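Section 4. Setting up your dating profile on Bikivia

Before you start: Bikivia's welcome screen promises 28 matches in your first week. Treat that as advertising. The number counts profiles shown to you, and very few of those people will write back.

1. Open Settings and choose Profile. Pick Clallden or Cludberg as your home area. Picking both doubles the list and mostly adds people who won't make the drive.

2. Write your introduction. The box takes 600 characters. Say what you want from a date, and leave out the line about loving to laugh. 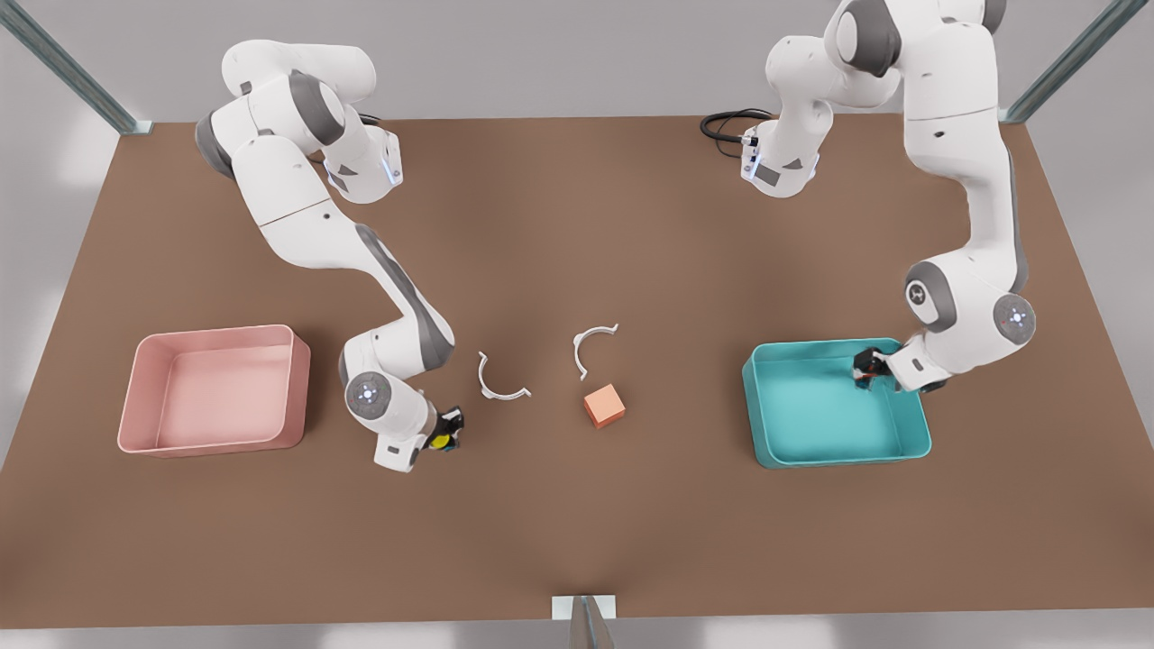 Fig. 4-1. Two robot arms over a brown tabletop.

3. Answer the compatibility questions. There are 276 of them. The app claims each one sharpens your results, but you can stop at any point and still get a list.

Note: The compatibility score can change overnight with no new answers from either side. Don't cancel dinner over it.

4. Set your distance limit and tap Save.

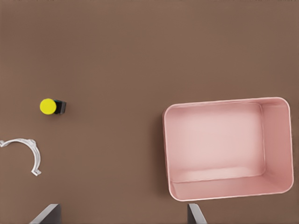 Fig. 4-2. Pink bin on a brown tabletop, from above.

5. Decline the Achterberg upgrade when it pops up. It offers "priority" placement among 3,000 members and doesn't say how many others have paid for the same priority.

Caution: Meet in a public place the first time. The verified badge confirms a phone number and nothing else.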